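Testers wanted – Fendar tabletop sorting kit, paid sessions in November
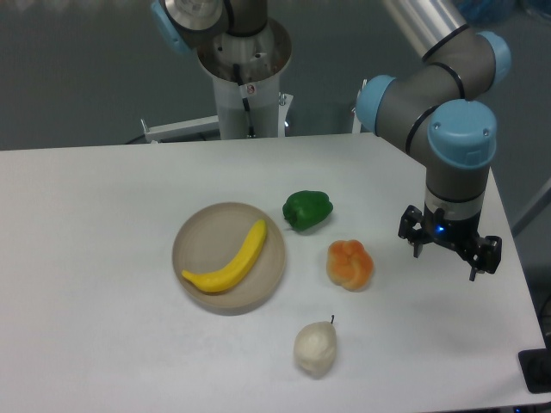 2 min read | Posted 28 October 2022 | Ilside

Quick call, we need people soon. Fendar is our arm-and-gripper kit for small benches: teaching labs, test kitchens, packing corners. It goes on sale next year and before that we want it used by people who didn't build it.

What you'd be doing
Setting out the food pieces (banana, pear, bell pepper, bread roll, a plate) and asking the arm to put one on the plate or take it off again. Then you write down what it did. Missed grabs, slow moves, odd pauses – all of it. Some of the work is guiding the arm by hand controller so we can compare you with the automatic mode. Expect a lot of repeats. A full set is 100 picks and most people need a break halfway.

You'll also go through the setup guide and tell us where you got stuck. Be blunt please, the gripper calibration pages are a mess and we know it.

Who we want
– 18 or over, comfortable on your feet or on a stool for a couple hours
– No robot experience needed. Half the places are held for complete beginners
– If you've used another arm kit, say which one in your email, we want a few side by side opinions
– Able to read and write notes in English
– Both hands free for the controller. If you need a different setup, ask, we can usualy sort something

Where and when
Drudwood site, Shibata room, ground floor. Sessions run through November, mornings and afternoons. Each one is 3 hours incl. the safety talk. You sign up for 8 sessions, can be spread out.

Pay
$36 an hour, paid at the end of each week. Parking is free. Lunch not included, there's a microwave.

Places
We have room for 30 people. Nearly full on mornings allready, afternoons wide open.

To apply
Email the Ilside testing desk with FENDAR in the subject line. Tell us your free days, any past experience and whether you're left or right handed. No resume. Closed shoes on the day, long hair tied back, no loose sleeves.

Replies go out within a couple days. If you can only do one week, write anyway.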